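Individually wrapped snacks

Individually wrapped snacks are single portions of candy, biscuits, nuts or dried fruit sealed in separate packets and sold loose by weight or in mixed bags. They are set out for guests at holidays, weddings and office gatherings, usually in a shallow box or tray.

Packaging types

The flow wrap is the most common form. A web of printed film is folded into a tube, sealed lengthwise, then crimped and cut at both ends, which leaves the serrated edge. Stick packets are made the same way on a narrower former. Twist wraps are closed by turning the ends of the film and are used mainly for hard and chewy candy.

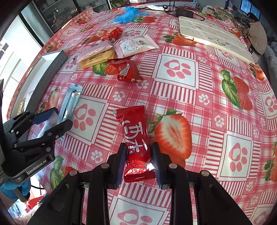
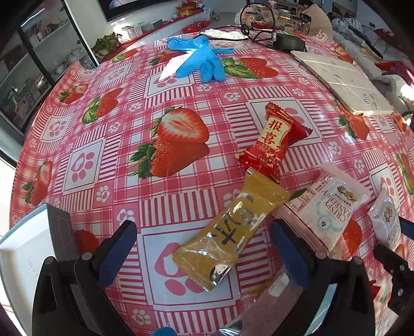 Wrapped snacks on a patterned tablecloth.

Metallized film gives a glossy surface and limits the passage of light and moisture. Translucent film is cheaper and shows the contents, but shelf life is shorter. Pichler lists 13 film grades in use for small packets – most of them laminates of two or three layers.

Sorting

Mixed assortments are sorted by shape before color, as one product may be sold in several colors. The Hudec method, described by Seraina Eder, separates twist wraps first, then stick packets, then flat packets. A standard Hudec tray holds 727 grams. Larger lots of 3000 grams are divided among several trays and stored away from direct sunlight.

See also: Candy wrapper; Snack tray; Tablecloth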